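3.2 Walkway surfaces and planted margins

The second survey unit covers the paved walkways of the Goltdale garden and the ground directly beside them. Unlike the gravel tracks of the first unit, these walkways are laid in small blocks set in a repeating bond, with planting on one or both sides. Each walkway was divided into segments at changes of direction, width or edging. The inventory holds 34 segments, of which 14 have a hedge along at least one margin. Segment records follow the Hapeta form, with separate fields for bond, surface color, edging, margin cover and shade (Martens and Paewai, in preparation).

Bond was recorded first. A herringbone bond is usually chosen for surfaces that carry service carts as well as foot traffic, as the blocks interlock in two directions and resist creep under turning wheels. Color was recorded separately for the field and for any contrasting band, as the two may weather at different rates. Figure 2 gives a straight segment of this type, with a deeper red band along the middle of a lighter field.

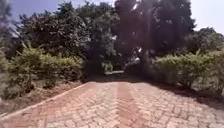
Figure 2. Straight walkway segment with herringbone-like bond, central band, and pale edging curb on the left.

Edging was coded as continuous, broken or absent. In Figure 2 the curb separates the paving from a strip of bare reddish-brown soil in front of the hedge. Strips of this kind matter to the maintenance record for two reasons. Uncovered soil can be carried onto the paving by rain or foot traffic, where it fills the joints, and it gives weeds a place to establish before they reach the blocks. Margin cover was therefore coded on its own and not combined with hedge condition. Leaves and small debris on the soil were noted but not scored - their amount depends too strongly on the date of the last sweep.

Shade was the least stable of the five fields. Paewai coded all segments in December and Martens repeated the coding independently. The two sets disagreed on 2 segments, both under open canopy, where the boundary between full and partial shade could be drawn in more than one place. The category "dappled" was added to the Orker scheme after this comparison and applied to all segments with broken tree shadow on the paving. 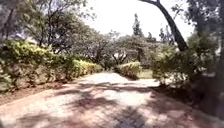

1237

Curved segments were coded by the same rules, with the direction of the bend entered as an additional field. On a bend to the right, such as the one past the small rounded hedge, the left margin forms the outer side of the curve. Hedge form was entered as clipped or unclipped according to the top surface, whatever the state of the lower stems. Pale, dusty-looking foliage low on the hedge was noted in the remarks field and was not treated as evidence of disease. Surface color on dappled segments was read from sunlit blocks only.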